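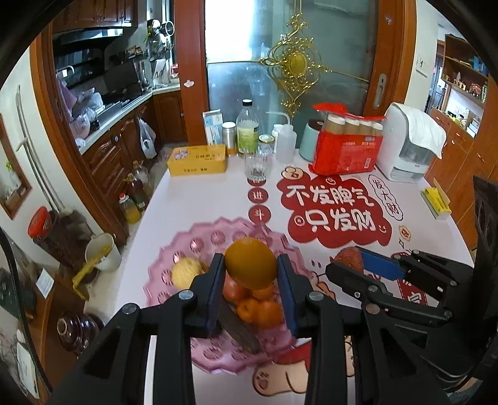

Slipping pads: what the January fault was

The fault first showed as a bad number in the replay check. We record fruit handling with a pair of hand-held grippers, then replay the jaw width from each recording and compare it with the diameter of the thing being held. For an orange the two should agree to within a couple of millimetres. In one batch of 275 recordings the left gripper was reading wide by up to 6 mm, and the error grew during the session. The right gripper was fine throughout.

I assumed calibration, as one does. The jaw width on these units isn't measured directly. It is worked out from the angle of the drive link, using a table made when the gripper is assembled. If the table is wrong, every width is wrong by a predictable amount. So I repeated the calibration with the gauge blocks, got the same table to within a rounding error, and lost an afternoon.

The second suspect was Jirent, the small program that logs the encoder and lines it up with the video. It has had timing trouble before. A late sample will give you a width from a moment when the jaws were further open, and that looks much like what I was seeing. I replayed 23 of the worst recordings frame by frame. Timing was good in all of them. The jaws stopped moving in the picture and the number stopped changing at the same moment, only at the wrong value.

What I had not done was hold the thing and squeeze it. With a hard ball between the pads and a firm grip, the left finger pad moved. It crept outwards on its mounting face, a fraction of a millimetre per squeeze, and did not come back. After a few dozen squeezes the contact surface had rotated enough that the fruit was being held by the edge of the pad. The linkage then sat wider than it should for a given diameter. The encoder was reporting the position of the linkage correctly. The pad was no longer where the table said it was.

The pads are held on with double-sided tape. I would rather they weren't, but the design came that way and screws through a soft pad bring their own troubles. The tape we had always used was a foam type from Cemska. In December the stock ran out and I fitted a thinner roll from the drawer, bought for something else. It sticks perfectly well when pulled straight off. In shear, on a printed surface with a slight texture, it creeps. Warm hands and a warm room make it creep faster.

Two things hid this. The first is that the pads were changed on one gripper only, so the right unit acted as a healthy reference and pointed me towards electronics. The second is that the replay check ran at the end of a batch. Had it run after every recording, the drift would have shown as a slope inside the first hour. Run at the end, it came out as a single average with a large spread, and large spreads get blamed on fruit. Fruit isn't round, so you can always find an excuse for it.

There was a safety side as well, a minor one. Late in the batch the left pad came off altogether while a glass jar was being moved. The bare tip is hard plastic with a fairly sharp corner. The jar slid out and dropped a short way on to the table. It did not break. I logged it as a near miss anyway, for the reason that the same recordings are used to train the arm we call Calach, and Calach doesn't let go when something feels wrong. A policy taught that a jaw width of 74 mm means "orange firmly held" when the true figure is 68 will arrive at a real orange and stop short. At best it drops it.

Changes made so far:

Foam tape only, with the roll number written in the build sheet.
Mounting faces rubbed down with fine paper and wiped with alcohol before the pad goes on, then left overnight under a clamp.
A paint line across the pad and the tip on every finger. If the line is broken, the pad has moved and the unit comes out of use.
Replay check after each recording, with a stop if three in a row drift in the same direction.
Spare pads in the kit, already taped, so no one has to improvise at a kitchen table at four in the afternoon.

The data was the painful part. Of 731 recordings made since the tape was changed, I could show that 81 were outside the limit and have thrown those away. The early ones are usable as they stand. The middle group might be rescued by fitting a drift curve, and I have a rough version working, but it assumes the pad creeps steadily and I know it doesn't. It moves more with heavy items. Until I have a better model the middle group stays out of training.

I also tried the pads that Peñalver sells for its own gripper, which clip into a slot and need no tape. They don't creep at all. They are also 4 mm thicker, so the table has to be redone and small fruit no longer fits well between the tips. I have drawn an adapter with a shallower slot and will print a pair this week. The outer arms shouldn't need changing, though the clearance at the upper pivot looks tight when the jaws are fully closed, and I want to measure that before committing to it.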